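Home | Our Work | Training Kits | Stories | Contact

Usus Workshop Kit for Safer Communities

The Usus kit is made for women's groups, youth clubs and small organizations who want to talk about harassment and violence at home, but do not have their own trainer. It was written by Radka Dimitrov and Trinidad Layug after three years of workshops in Zultthorpe, and every activity in it was used with real groups before we printed it.

The kit comes in one flat carton. Inside you find:

- Facilitator book, 80 pages, spiral bound
- Set of 45 story cards, with large print
- Posters for the wall, showing the steps for asking help
- Feedback forms, which you may copy freely

One session takes 45 minutes. We advise to have two facilitators, so that one person can step outside with a participant who feels upset. Please read chapter 2 before your first session, also if you have experience. It explains how to listen to a disclosure and what you should not promise.

The story cards do not use real names. Some of them are difficult, and these are marked with a gray corner - you can take them out for groups under 16.

Price and ordering

The kit costs 320 for organizations with paid staff. Groups without paid staff can ask for the reduced price of 80. Write to Rommel Sison with the name of your group and the delivery address. Orders received before November are sent from the old printing, which has the same content but a different cover.

For groups who have no meeting room, our partner Leradeo keeps a list of kitchens, halls and community rooms that can be used in the evening. Knut Görtz answers the questions about rooms.
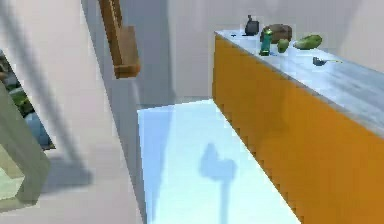
Kitchen counter with orange front, computer rendering.

Replacement cards can be ordered one by one. The facilitator book is also available in Bulgarian, translated by Nikola Georgiev. A Tagalog version is in preparation.

Contact: Usus Kit Desk, Zultthorpe | © Usus. All rights reserved. | Back to top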